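How to Sort Out a Desk Drawer (and Keep It That Way)
By Simin Nikzad
Posted Saturday, December 9, 2023
Filed under: Home, Small Spaces

I love a drawer project. You can do the whole thing in an evening, it costs next to nothing, and for weeks afterward you get a little thrill every time you reach for the tape and it's right there! Mine is the top drawer of an old desk we brought with us when we moved to Campos, 18 inches wide and just deep enough to swallow a stapler whole. The steps work for a kitchen junk drawer too, with a bit more crumb removal.

What you need

A clear surface bigger than your drawer
A tape measure
Scrap paper and a pencil
A few shallow trays or small boxes
Removable putty or double-sided tape
A damp cloth and a dry one

Step 1. Empty everything

Yes, everything, even the stuff at the back that you're sure you want to keep. Pull the drawer all the way out if it will come (many have a little lever on each runner, and you press one up and the other down). Tip the small bits onto a tray or an old towel so the thumbtacks don't roll away. Wipe the drawer, corners included, and leave it open to dry while you get on with the fun part.

Step 2. Make four piles

Use it every week. Use it a few times a year. Belongs in another room. Goes. Don't stop to test every pen yet or you'll lose your momentum – just get things into piles. I give myself 10 minutes for this with the kitchen timer on, and it makes me so much more decisive.

Then test the pens. Scribble a loop on the scrap paper, and if there's no ink after the second loop, out it goes. Batteries get their own bag and go to the drop-off at the hardware store, never in the trash.

Step 3. Measure, then choose your trays

Measure the inside of the drawer: width, depth, and height. Height is the one people forget, me included. I once brought home a beautiful set of boxes from a Clendell sale and the drawer wouldn't close on a single one of them.

Clear plastic is my favorite for this. You can see what's in it from the side, it rinses clean, and it doesn't make a dark drawer any darker. Long, narrow trays are great for pens, rulers, and scissors, and squarish ones are better for clips and sticky notes. If you don't want to buy anything, the bottoms of tea boxes and phone boxes are wonderfully sturdy.

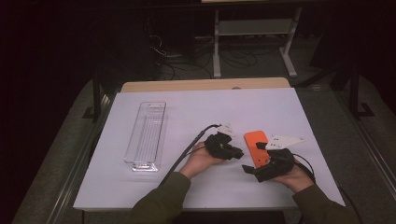 A long, narrow tray in clear plastic.

Before you commit, cut paper rectangles the size of your trays and shuffle them around in the drawer. It feels like a tiny floor plan and I could do it all day. Leave a finger's width at one side so you can lift trays out later.

Step 4. Put the weekly things in front

Everything from your first pile goes in the front half. Whatever you grab most goes on the side of your writing hand, or the opposite side if you like to keep the pen in your hand while you reach (try both!). The few-times-a-year pile goes behind.

Color helps a lot here. If you have two of something, keep the brighter one. Black and gray things disappear into a drawer, but bright orange plastic jumps out at you even when you're half looking at the screen.
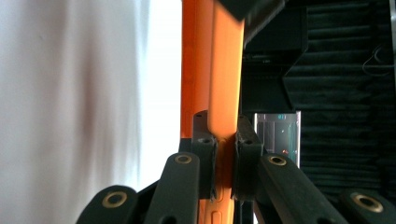
Step 5. Stop the trays from sliding

Press a pea-sized ball of putty under each corner and push down firmly. Shelf liner works as well, cut a hair smaller than the drawer so it doesn't ruck up at the edges. Open and close the drawer a few times, hard, the way you would on a Monday, and adjust anything that shifts.

Step 6. Leave one space empty

Pick the smallest tray and put nothing in it. That's where the stray key, the spare button, and the foreign coin will land. Empty it when it's full, and you're back to a tidy drawer in no time.

A few extras

Rubber bands dry out, so keep a small handful and let the rest go.
Labels are optional. I tried them, and they peeled by spring.
If you share the desk, sort the drawer together. My neighbor Abbas Alipour did his alone and spent the next month being asked where the stamps were.

Next week I'm doing the drawer underneath, the one with the cables – wish me luck, and send me your cord-wrapping tricks in the comments!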